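Jusora's summer mode is back on Tue 23 June, and I've already cleared my evening for it! If you missed it in March, it's the one where everybody starts on 30 health, the map shrinks every five minutes and you can't see what the other side has picked until the gates open (chaos, but lovely chaos).

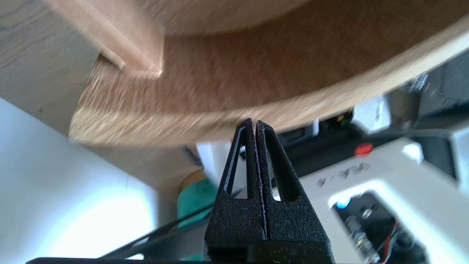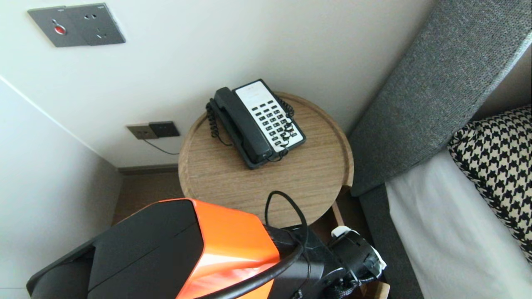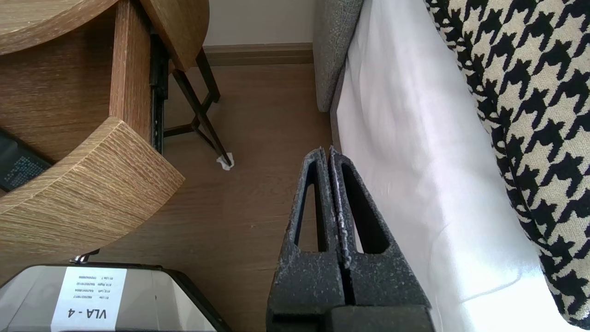

Second picture: black corded phone on the bedside table.

Catríona Ó Gríofa is putting the teams together again, so message her if you fancy a go. We've got room for 42 players and almost 30 have signed up. Declan Cronin swears by Skutside as a starting map – I still get lost on it every single time, so I'll be voting for Urnico.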